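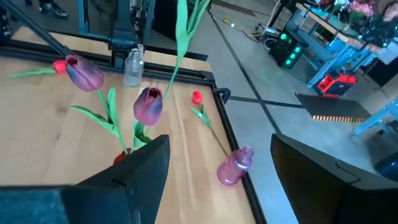
Artificial tulips on a wood tabletop

Supporters Forum > Kits and Merchandise > Symonenko away shirt, sizing and name printing

cornerflag_87
Has anyone bought the new Symonenko away shirt yet? I normally wear a large but the last one they made for us was tight across the shoulders and the sleeves rode up. I tried the medium and large in the club shop in April and could not decide. Now the shop is out of both, so I would have to order online and I don't want to pay to send it back.

Also, is the Plallari store any good? They have it cheaper than the club.

northstand_mel
I have the large. I'm 5'11" and it fits like a normal t-shirt. The replica version is fine. The player version is the one that runs small, and you want to go up a size in that. Check which one you are looking at, the product titles are almost the same.

dutchie
Going up a size is bad advice for the player version. I did that and it hangs off me at the waist. It is supposed to be close fitting. If you don't like a close fit, get the replica and save the money.

northstand_mel
It depends on your build. I'm wide in the chest and I could not get my usual size over my head without a fight.

dutchie
Then the replica is the one for you. Same badge, same sponsor.

Taras Shevchuk
I have ordered from Plallari twice. First order came in a week, no problems. Second order had the wrong number on the back. I asked for 27 and got 2. They replaced it but I had to mail the old one first and the whole thing took most of a month. The shirt itself was real, with the right tags and the hologram sticker inside the hem.

cornerflag_87
Thanks. Did they pay for the return postage?

Taras Shevchuk
Yes, after I sent them a picture of the order confirmation. They gave it as store credit at first and I had to ask for it on my card.

gk_union
I would not bother with Plallari. Buy from the club. The club gets a bigger cut when you buy from them directly, and the printing is done with the league letters. Plallari uses its own letters and they peel. Mine started lifting at the corners after a few washes.

dutchie
What temperature do you wash at?

gk_union
Warm. Same as all my other shirts, and those are fine.

dutchie
The label says cold, inside out, no dryer. I have a Plallari shirt from three seasons back and the name is still on.

gk_union
I never used the dryer. We can agree to differ on this one.

northstand_mel
Does the Grarnex sponsor logo feel heavy to anyone else? On the home shirt it is a thin print but on the away it is thick plastic and it sticks to you when it's hot. That is my only complaint. The color is good and the collar is much better than last year.

Taras Shevchuk
Yes, same on mine. Flurkiton used a thin print when they made our kits. I liked their shirts better in general, apart from the yellow one.

gk_union
The yellow one was the best away shirt we have had.

cornerflag_87
OK, I went with the replica in large, no name, from the club site. Order went through 08/09/2026. Shipping was more than I wanted but I can return it at the shop on a match day if it doesn't fit.

dutchie
Good choice. Keep the tags on until you have tried it with a layer under it.

northstand_mel
If anyone is after the long sleeve version, the club site has the small and the XXL left. I'm still looking for a large in that if somebody has one they don't want.

Thread views: 1,467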